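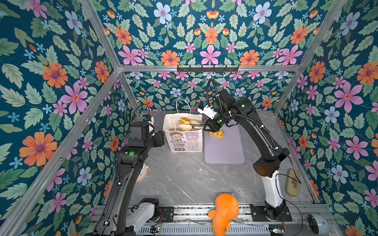

Ticket: Right arm pauses before release, bread packing demo
Site: Plekby workshop, demo cell
Raised by: Open day support desk
Priority: High until the open day, then normal
Status: Closed, one item carried over

Summary
The bread packing task is the main item for the July open day. The two-arm cell packs bread rolls from the purple mat into a paper bag with handles. During rehearsal the right arm stopped above the bag with the roll still held, waited, and then either let go or went to a fault. Visitors will be standing in front of the cell, so a long pause is nearly as bad as a fault.

Setup when the fault was first seen
Controller software: Astar, demo branch
Task file: Hemmin bread, second revision
Right arm: picks and places
Left arm: stays raised with gripper empty
Speed limit: 100 mm per second for the public run

09:20
Ran the task from a cold start. First roll went into the bag. On the second the arm stopped over the opening and the log showed "release position not reached". Cleared it and ran again with the same result.

09:45
Checked the gripper by hand from the jog screen. Opens and closes fully. No fault on the gripper itself. Wrist camera view is live on both arms.

10:10
Checked the release height in the task file. It was set for the old bag, which was shorter and had no handles. With the present bag the wrist comes down close to the handles, and the path planner refuses the last part of the move. That explains the message but not why the first roll is fine.

10:30
Compared the two moves. The first roll is released near the back of the bag and the second nearer the front, where the planner leaves less room for the handle. Raised the release height for both and moved the second release point back. Ran 4 times. No fault, but the pause is still there on two of the runs.

11:15
Looked at timing. The controller waits for a settled reading from the arm before it opens the gripper. The wait was set to 600 ms and restarts each time the reading moves outside the limit. At the higher release height the arm is stretched further and takes longer to settle. Widened the limit slightly and left the wait alone. Pause now too short to notice from the visitor side.

11:40
Query from the Burneo team, who are running the visit: can the left arm hold the bag open? Answer for this open day is no. There is a task file for it, but it has not been tested with paper bags, and the handles get in the way of the left gripper. Left arm to stay parked and raised. If visitors ask, the hosts can say that two-arm handling will be shown at a later visit.

13:05
Full rehearsal with the hosts talking over it. One roll was picked off centre and turned in the fingers on the way up. It still went in. Cause was the roll being put down too near the edge of the mat. Hosts asked to place rolls well inside the mat and lengthways.

13:30
Crumbs. The rolls shed when gripped and the crumbs end up on the floor of the cell. They have not affected the task so far, but they can end up in the track at the front. Sweep between groups with the cell stopped and the arms parked. Do not use an air line.

14:15
Second full rehearsal. No faults and no visible pause. Saved the task file as Hemmin bread, third revision, and locked it. Please do not edit it on the day. If a change is needed, save a copy under another name and tell the desk.

Instructions for the open day
Start the controller before the first group arrives and run the task once with nobody at the front.
Use the same type of bag throughout. A taller one will bring the fault back.
Stand the handles upright before each run.
If the arm stops over the bag, press pause, then home. Do not reach in to take the roll from the gripper.
If the same message comes up 2 times in a row, stop the demo and call the desk.

Carried over
The release height is still a fixed number. It should be read from the bag height at the start of each run. New ticket to be opened under Astar after the visit.

Resolution
Release height raised, second release point moved back, settling limit widened. Ticket closed at 14:40.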